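Home | News | Workshops | Members | Contact
Search this site Enter keywords Go

Small things on the front table

In July we changed the front table at the Costden reading room, and several members have asked me how it was done. I will write it down, so that the other rooms can try the same if they like.

Before, all the small items for sale stood in one deep box. Visitors had to search with their fingers, and the chocolate bars always went under the cosmetics. Nkechi Odukoya from the Forsyth branch suggested that we use a clear organizer with steps. With steps, the item at the back is higher and you can see it over the item in front. It cost us 8 dollars second-hand, and it is easy to wipe with a damp cloth. 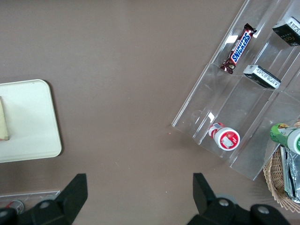 The clear organizer on the brown table, with a Snickers bar in the upper compartment and two small boxes beside it.

We learned some points during the first weeks. Please do not fill every step to the end. When a compartment is too full, people take one thing and two others fall. Long items should lie along the step, and small boxes should have their printed side toward the visitor. Prices go on one card for the whole table, because the stickers left glue on the plastic.

The wicker basket stays near the organizer, and the white tray has its place on the other side. The price for every chocolate bar is still 80 cents. Cosmetics are donated and must be closed and unused. If you want to give some, please bring them before 6 in the evening, when the desk is open.

The Lanis room would like to have a similar organizer. If you have one at home which you do not need, please write to Nkechi.

Related items
Nullow room: new shelves for the magazines
How to label a donation box
Opening hours in summer
Lanis room looks for chairs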